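Bronton Household Library
Progress report to the Desar Fund, second period, ending June
Prepared by the project office, Bronton

1. Where we are

The fund asked for a short report this time, with a polite note attached to the word "short." We have taken the hint and moved the shelving correspondence to the appendix, where it can be enjoyed by anyone who wants it.

The household library lends kitchen and table things to people setting up a home, mostly first apartments, a few second ones after a divorce. At the close of the period the catalog stood at 473 items. That is below the target in the original application, which was written before we had tried to store anything. The Tanoli Street room holds what it holds. We would sooner have a smaller collection that can be found than a larger one stacked in front of the fuse box.

Loans have been steady. Dishes and racks go out first, trays next, and the fondue equipment remains in excellent condition.

2. The drying and serving sets

Most of this period went into the sets. In the last report we said we would stop lending plates, racks and mug stands as separate entries and start lending them together, after learning that a borrower who takes home plates and nowhere to put them will come back for a rack the next morning, when we are closed.

Each set is built around wood where we can manage it, on the grounds that wood can be sanded and oiled, and chipped enamel can only be apologized for. A standard set has a plate rack with upright pegs, a mug tree, a tray and whatever plates and mugs suit the household. The plates do not have to match. We tried matching them for two weeks and ended up with a waiting list for one shade of white.

Laying a set out on the big mat before it goes on the shelf has been the most useful habit we picked up. Gaps show at once, and the mat saves the table from the pegs, which are harder than they look. 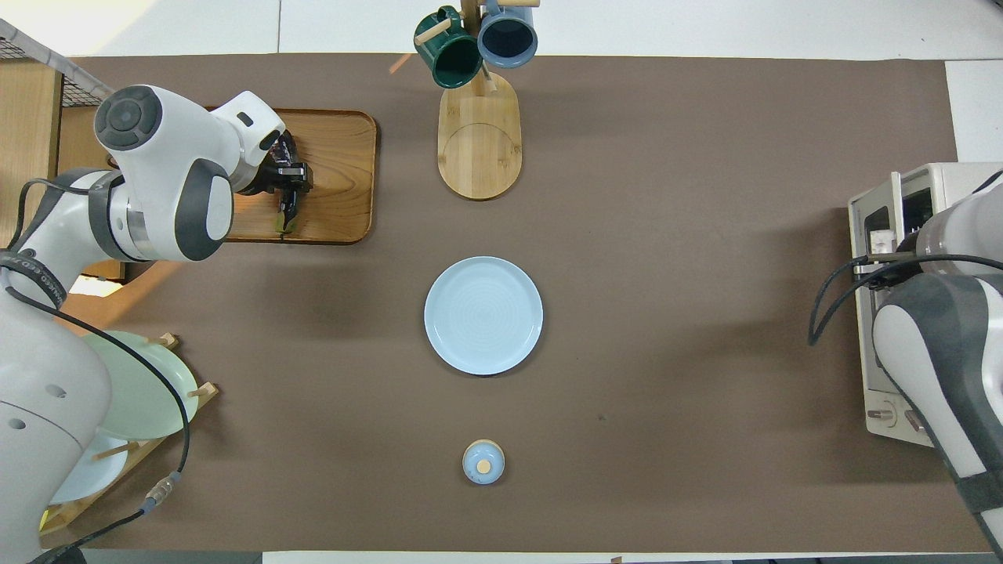 Set layout on the brown mat: peg rack with a mint green and a pale blue plate, wooden tray, and the mug tree with two mugs up.

The mug trees have given us the most trouble for their size. A tree loaded on one side leans, and a leaning tree on a high shelf is a matter of time. We have settled on those with a broad base and ask that mugs be hung opposite each other. The instruction card says so in large type. Returns suggest the card is being used as a coaster, so it is now laminated.

Trays are simpler. We take them with raised edges only. The flat boards that came in as "trays" have been recataloged as boards, over the objection of the person who donated them.

3. Money

Spending is within the budget for the period, with two exceptions.

Oil and sandpaper ran over. The wooden pieces came to us drier than expected, and the first tin of oil went into the plate racks as if poured down a drain. We have moved the difference from the signage line. The sign is still the old one and still says "Carpets."

Shelving ran under, for the reason that five of the units ordered from Cikgate have not arrived. Cikgate has been courteous about this at every stage. We have paid nothing for the missing units and would like the fund's permission to carry that amount into the next period.

4. What has not gone well

The return check takes too long. Every piece is looked over, wiped, matched to its card and put back, and in the late afternoon the line reaches the door. We underestimated how many borrowers want to talk about their soup.

Labels are the other failure. Paper tags come off in the sink and stamped ones offend people who plan to have guests. We are testing a small burned mark on the underside of the wooden pieces. Plates are unsolved.

We also said there would be an evening opening by now. There has been one evening opening. It clashed with a street fair, and we lent out a colander.

5. Next period

The remaining loose racks and stands will be made up into sets, starting with the smaller ones for single rooms. The catalog entries for the old separate items will be closed as we go, so the total will appear to fall before it rises. Please do not be alarmed by this in the figures.

We will settle the label question for wood, try the evening opening again on a quieter street, and press Cikgate for a delivery date in writing.

From the fund we need a yes or no on the shelving carryover, and a decision on whether mugs with chipped rims may be lent as pencil holders. The present terms do not cover it, and we have a box of them under the desk.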